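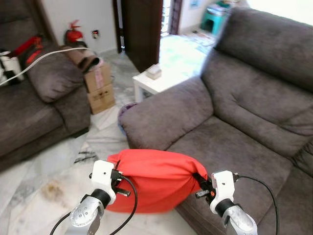

Student pilots in light aircraft learn the loading calculation early, but what they learn is mostly arithmetic. The sheet gives an arm for each station, the student writes a mass beside it, and the moment follows. Far less time is given to the question of where the mass of a bag really lies when the bag is soft. A cloth bag has no fixed form. Held up at its two ends, as the red one is, it gathers where it is gripped and becomes a rounded bundle, much like a pillow. Put down in the baggage area of an aircraft, a bag of this kind will take another form again, and the arm printed on the sheet describes it only in a general way. In this section we report how students at two flying schools dealt with this point during ground lessons.

The lessons were given at Isthorpe and at Lostville by the same instructor, Edeltraud Oltmanns, so that differences in teaching style should be small. Both schools used the Anska loading sheet, a single page with a graph on the back. Each student received a written case: a training aircraft with full tanks, one passenger, and soft baggage with a total mass of 15 kg. The students had to decide if the flight could be made inside the limits and to explain in their own words how they placed the baggage. The explanation was marked separately from the calculation.

Most students reached a correct total mass. The position of the baggage caused more trouble. Many of them treated the whole baggage area as one point, as the sheet invites them to do, and did not ask if the bag could move forward or fold over an edge. When the instructor raised the question in the discussion, several students said that they had thought of baggage as a box with a label on it.

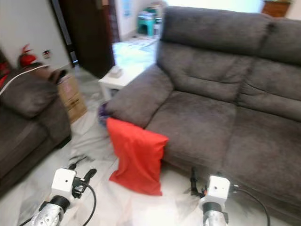
Figure 2. Red cloth bag draped over the front of a sofa armrest, with the longer part hanging down the side.

Margit Szilágyi marked the explanations at Isthorpe and Magdolna Oláh those at Lostville. Where an answer was difficult to place, Réka Vass read it as third marker. We used a simple scale. An answer received no points if the baggage was not mentioned, one point if it was only given an arm, and 2 points if the student also considered movement or securing. The scale is coarse – we accept this – but the markers found it easy to apply and seldom disagreed.

A second difficulty was the baggage net. The students knew that a net must be fitted, and they wrote so, but few could say what it should hold down. In the Giannakopoulos syllabus, which both schools follow, the net appears under cabin safety and the loading graph appears under performance. The two subjects are taught weeks apart. It is our impression that students keep them apart in the same way, and that a net is for them a matter of comfort for the passenger.
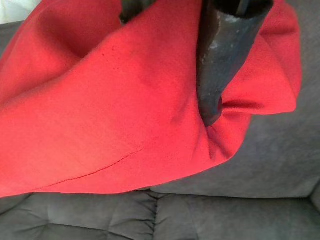 Figure 3. Red fleece-like fabric on grey upholstery, pressed into a deep fold at the gripping point.

For the later lessons the order was changed. The net was introduced directly after the loading graph, on the same Tuesday evening, and the students repeated the calculation with the baggage placed at the front and then at the rear limit of the area. Edit Antal prepared a short text of around 400 words to go with this exercise. The answers after the change mentioned securing more often, and they were also longer. We cannot say how much of this comes from the new order and how much from the additional text, as both were introduced together. The groups at Lostville were also smaller, and there the instructor had more time for each student.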